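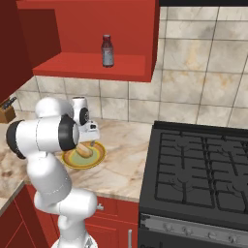

Breakfast cook wanted, Trakmont — start asap

Small place, busy mornings. 236 Cárdenas Street, corner side, park round back. We do eggs, hash, rolls, soup from 11. Need one person on the line Tuesday thru Saturday, 5:30 am to 1:30 pm. Sundays sometimes, extra pay if so.

What you'd be doing
Open the kitchen, get the flat top going, first rolls in by 6
Eggs to order, sides, plating
Prep for next day, labels and dates on everything please
Wipe down, trash, floor mats

Need a food handler card or get one in your first 30 days, we pay for it. One year on a line somewhere, diner or cafeteria is fine. Able to lift a flour sack. Some Spanish helps, not required.

Pay is hourly plus a share of tips, goes up after 9 weeks if we're both happy. Meal on shift. Shoes allowance 1x a year. No health plan right now, sorry — working on it.

Ask for Kirsty Dunbar, or leave your name and number with Ilham at the register. After 2 pm is best, dont call during breakfast rush. Paid trial shift, bring non-slip shoes. Would like somebody in place by end of March.

Also need a weekend dishwasher, same adress, 16 and up ok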